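Pridetti — gear insertion data and playback tools

Pridetti is a small package for recording and replaying gear insertion runs with one arm. It contains 347 episodes, the loader, and the peg pose estimator we use before the final approach. The recording was done in August at Gredavport.

Each episode starts with the gear already in the gripper and two gears already on the round plate. The task is to put the held gear on the free peg, so that the teeth mesh with the others.

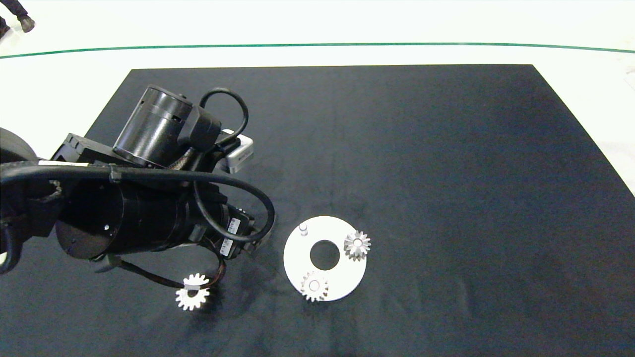
The planner reads the peg pose only one time, before the arm goes down. After this, the wrist controller does a slow spiral search until the contact force drops. If you change the search radius, please change also the timeout in the same config file — the two values are not linked yet.

Known problems

Episode 201 has a gap in the joint states. The loader skips it by default.
White parts can become too bright in strong light, and then the estimator gives a wrong peg center.
Playback in Kao works only with version 2 of the format.

Contact

Endang Manurung (perception, labels)
Periklis Mavromatis (control, loader)

Questions are welcome in the issue tracker. We read it every Friday.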